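Home | Products | Setting Materials | Underlay and Membranes | Technical Library | Find a Stockist

Print this page | E-mail this page

Bondlow Uncoupling Underlay for Tile and Stone
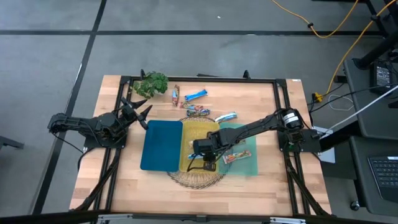 Murray Gill asked whether the underlay could go straight over an older plywood subfloor that still had patches of vinyl adhesive on it, and whether the answer changed if the tile was porcelain. The adhesive has to come off, whatever the tile. Bondlow is held down by a thin bed of mortar keyed into its fleece backing, and mortar does not key into vinyl adhesive, cutback or old carpet glue. Mechanical removal to bare wood is required. Solvent removers leave a residue that interferes with the bond and are not accepted under the warranty.

General description

Bondlow is a polyethylene uncoupling underlay for interior floors finished in ceramic tile, porcelain tile or natural stone. It has a grid of square, undercut cavities on the upper face and a bonded polypropylene fleece on the lower face. The cavities are filled with thinset mortar when the tile is set. The free space beneath the cavities allows limited lateral movement between the substrate and the tile assembly, so that shrinkage and seasonal movement in the floor below are not passed directly to the grout joints.

The underlay is supplied in rolls 1000 mm wide. It is coloured grey on the upper face, with a printed line every 300 mm across the width to assist with cutting and squaring. The lines are a cutting guide only and should not be used to set out the tile layout.

Bondlow is not a structural product. It does not stiffen a floor, and it will not compensate for joists that are undersized or spaced too widely. The deflection of the floor under live and dead load must be within the limit for the chosen finish before the underlay is installed. Natural stone needs a stiffer floor than ceramic, and in most older houses a second layer of plywood will be needed under stone.

Suitable substrates

Concrete, cured and free of curing compounds and sealers
Exterior-grade plywood, tongue-and-groove or blocked at the edges
Oriented strand board, where rated for use under tile
Gypsum-based levelling compounds, primed according to the manufacturer's directions
Cement backer board, fully bedded and fastened
Existing ceramic tile, sound, degreased and abraded
Embedded hydronic heating slabs, after the first heating cycle has been completed

Unsuitable substrates

Particleboard, lauan, hardwood strip flooring, cushioned vinyl and any floor that is loose or springy underfoot. Bondlow should not be installed over asphalt-based coatings. It is not intended for exterior decks or balconies; see the Sawatzky drainage mat for those applications.

Surface preparation

The substrate must be clean, dry to the touch, load bearing and flat. Check flatness with a long straightedge in several directions. For tile with any edge longer than 300 mm, the tolerance is tighter than for small-format tile, and the difference is often overlooked until lippage appears. Fill low spots with a cement-based patch and allow it to harden fully. High spots in concrete should be ground down. High spots at plywood seams can be sanded.

Fasten any loose plywood with screws at the joists. Drive the heads just below the surface and sweep up all dust, then wipe the floor with a damp sponge. Very dry or absorbent concrete should be dampened shortly before the mortar is spread, with no standing water left on the surface.

Installation

1. Cut the rolls to length and lay them out dry. Leave a gap at walls, columns and cabinets equal to the movement joint specified for the tile.

2. Mix the mortar to a fairly fluid consistency that still holds a ridge. Over plywood and OSB, use a polymer-modified mortar. Over concrete, either modified or unmodified mortar may be used.

3. Spread the mortar with the flat side of the trowel to key it in, then comb it in one direction with the notched side. Cover only the area that can be laid before the mortar skins over.

4. Place the underlay fleece side down and press it into the mortar with a float or a weighted roller, working from the centre toward the edges. Lift a corner from time to time and check that the fleece is fully covered. Dry, white fleece means that the trowel notch is too small or the mortar too stiff.

5. Butt adjoining sheets together. Do not overlap them. End joints should be staggered between rows.

6. Tile may be set at once, or the underlay may be left overnight. If it is left, protect it with boards where people will be walking.

7. Fill the cavities using the flat side of the trowel, then comb additional mortar over the top and set the tile. Back-butter large-format porcelain.

Movement joints

The underlay does not remove the need for movement joints in the tile. Joints are required at all perimeter walls, at changes of plane, at changes in substrate material, and within the field of large floors. Floors in direct sunlight need them at closer spacing. Existing expansion joints in a concrete slab must be carried up through the underlay and the tile in the same position. Joints are to be filled with a flexible sealant. Grout is not a substitute, including grout sold as flexible.

Use as a waterproofing layer

The polyethylene sheet is waterproof but the butt joints between sheets are not. Where a waterproof floor is wanted, as in a bathroom or laundry, cover all joints with Stollari seam band bedded in unmodified mortar, overlapping each sheet evenly. Turn the band up the wall and seal it at the floor flange and at all pipe penetrations. Allow the mortar under the band to harden before any water test.

Bondlow is not for use as a shower base membrane. The Stollari sheet membrane is the correct product in that position, and the two may be joined at the shower curb with seam band.

Radiant heating

Electric heating cables may be embedded in self-levelling compound beneath the underlay. The cavities in Bondlow are not shaped to retain a cable, and cables should not be pressed into them. For assemblies where the cable sits in the underlay, refer to Bondlow Thermal, product code 153. Heating must be off during installation. It should stay off until the setting mortar and grout have reached the age stated by their manufacturers, and then be raised gradually over several days.

Product codes

Code 89: standard underlay, single roll
Code 89-P: standard underlay, pallet quantity, trade accounts only
Code 153: Bondlow Thermal, single roll
Seam band, corners and pipe seals are listed under Stollari accessories

Storage and handling

Store rolls upright, indoors and out of direct sunlight. Rolls stored flat for long periods take a set along the lower side and will not lie down properly in the mortar. In cold weather, bring the rolls into the heated space the evening before use and unroll them loosely. Remaining curl can be reduced by rolling the sheet against itself. Polyethylene offcuts may be accepted by local plastics programs, but fleece-backed material often is not. Check before sorting.

Frequently raised points

Grout colour. The underlay has no effect on grout colour. Uneven colour is normally the result of excess wash water or of mortar left standing in the joints.

Tile size. Mosaic tile with an edge shorter than the cavity width should not be set over Bondlow. The tile can bridge a cavity incompletely and may crack under a point load such as a chair leg.

Heavy fixtures. Kitchen islands should be fastened to the structural floor. Free-standing appliances may be placed on the finished tile in the usual way. Move them over plywood sheets to protect the surface.

Height. The additional floor height is small, but it should be allowed for at door bottoms, dishwasher openings and toilet flanges.

Cracks in concrete. Hairline shrinkage cracks may be covered. Cracks with a difference in height from one side to the other are structural and should be assessed before any tile work is planned.

Warranty

The limited warranty covers the underlay against manufacturing defects when installed according to these directions by a qualified tile setter. Labour is included only where Bondlow setting mortar was used throughout. Keep the roll label and the purchase receipt, as the batch code on the label is required for any claim. Claims are handled by Karine Lapointe in English and Yvette Bélanger in French. Technical questions before installation, including questions on mixed substrates, go to Dale Grewal through any stockist.

These directions were revised in November and replace all earlier versions, including the printed sheet packed with older rolls. Where the two differ on trowel size, follow the directions printed on the mortar bag.

Related products

Bondlow Thermal Underlay
Bondlow Floor and Wall Setting Mortar
Stollari Sheet Membrane
Stollari Seam Band and Corners
Sawatzky Exterior Drainage Mat
Jevesus Movement Joint Profiles
Jevesus Edge Trim for Porcelain Tile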